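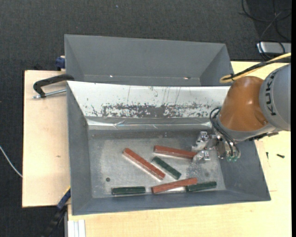 February, after lunch

Bar stock, continued. The reds and the greens are still sharing a bin. I proposed separating them in the last entry and was told it would be "looked at," so consider it looked at.

Weighed the Urkitz delivery before it could wander off. The slip says 500 g a bar for the reds. The bench scale disagrees, but the bench scale also thinks my coffee mug weighs something different every morning, so I'm siding with the slip until Iulian Pîrvu brings back the good one.

Greens are the Skumirora lot, 150 mm nominal. The spare I put the calipers on was over 200, which makes it either a very generous 150 or somebody else's bar. Put it on the windowsill with a question mark in chalk. Please don't "tidy" it.

Bins: they scuff if you so much as look at them. The floor of the front one is all gray blotches now, and I spent ten minutes with a rag establishing that none of it is dirt. The little hole in the floor is still there too. I've asked Kodikara whether it's a drain or a mistake. They replied with a catalog.

Bars go in any way they land. I tried laying them out parallel once and it lasted until I turned around to get a pencil.

Running total in the stock book is 1,294, carried over from the Cistonmont pages. I don't believe it and I'm not recounting.

To do:

- second label for the rear bin (the first one fell off, glue was "industrial")
- sand the worktop edge by the vise, it bites
- find out who ordered more green
- scale!!

Iulian, if you're reading this, the scale.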